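Seventy-one parcels and a visit from the police

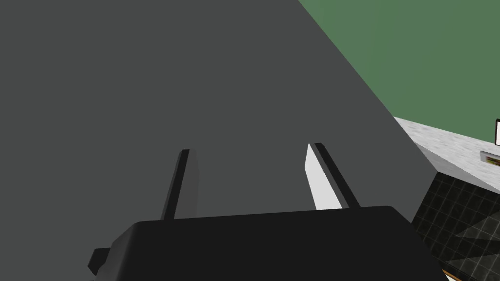

The first parcel was a garden hose, and she kept it. "I'd been meaning to get one," she says, pouring tea in the kitchen of her flat in Brivport. "I thought my sister had finally listened to me about something."

By the time the man who sent it was arrested, 71 had arrived. She had met him once, for an hour, in a queue at a Tradimell shop where both of them were returning kettles. He carried hers to the counter. She gave him her first name and, she thinks, her opinion of the kettle.

"He must have read the address off the returns form. I was busy being pleased with the refund."

The court has ordered that she not be named, and she has asked me to leave out her job as well, on the grounds that there is only one of them in town. Her neighbours worked it out in January. One still asks if she has any spare hoses.

After the hose came bath mats, a bread bin and nine identical umbrellas. None had a note. Then the notes began, and they were long.

"He was cross that I hadn't thanked him. Five pages of it, both sides. He'd numbered the points."

She stopped opening things. She moved the parcels to the hall, then to the cupboard, then rang the police, who suggested she refuse delivery. The courier, Balus, said refusals had to be made in person, between hours when she was at work. She has kept that email and reads it out with some relish.

What changed matters was a parcel without a stamp or a label. It was on the kitchen table when she came home.

"That's when it stopped being a funny story," she says. "I tell it as one now, because people's faces go strange otherwise. But I stood on the landing for a long time with my shoes in my hand. I don't know why I'd taken my shoes off."

Officers came that evening. The man was found in his car outside the Nikolaidis bakery, three doors down, with a key to her flat and a receipt for a toaster. He admitted stalking and burglary and was sentenced in December 2019. He is barred from contacting her, directly or by post. The second part was added at her request.

She didn't go to the hearing. A friend went and brought back the judge's remarks written on an envelope, which she hasn't read to the end.

The locks have been changed – twice, the first set being faulty – and the police have taken most of the parcels as evidence. They offered to return them. She said no to everything except the bread bin, then rang back and said no to that too.

She buys her own kettles at a different shop now, and pays cash.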